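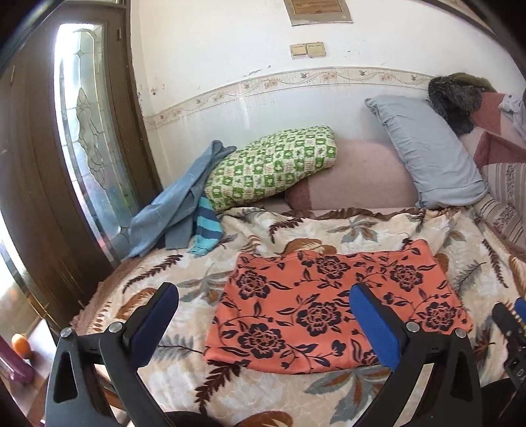 Chapter 4
Pattern Repeats and How Printed Cloth Gets Its Rhythm

I came to printed cloth by the back door. My first job was in a small mill shop in Bolton, where I cut lengths off the roll and got shouted at for cutting them in the wrong place. The wrong place, as I slowly learned, was anywhere that spoiled the repeat. I'd never heard the word used that way before, and I went home and looked it up.

A repeat is the smallest piece of a design that can be copied over and over to fill the cloth. Find one flower, run your finger along until you meet exactly the same flower again, at the same tilt and with the same leaf beside it, and you've measured it. Small sprigs might come round every few centimetres. A big curtain print can take 68 centimetres, and then you need to buy extra, which always annoys people (me included!).

Dark flowers on a warm orange or coral ground are a lovely place to start, as the shapes stand out so clearly. Look at the stems first. Designers use them to lead your eye from one bloom to the next, and a good curling stem will carry you straight over the join.

In this chapter we'll look at three layouts: the block, the half-drop and the tossed print, where the motifs point every which way. I've borrowed a few of my examples from the Nurkberg pattern books, a set of 326 designs I've been going back to for years and still haven't got tired of.

Before you read on, fetch something printed from your wardrobe, along with a tape measure and a pencil. A skirt or a loose top is easiest, laid out flat. Gathers will hide part of the pattern, so measure well away from them.

4.1 Finding the edges of a repeat

Pick a motif you'd know anywhere and put a pin in the middle of it. Now find its twin straight above or below, and pin that as well. The distance between the pins is your vertical repeat.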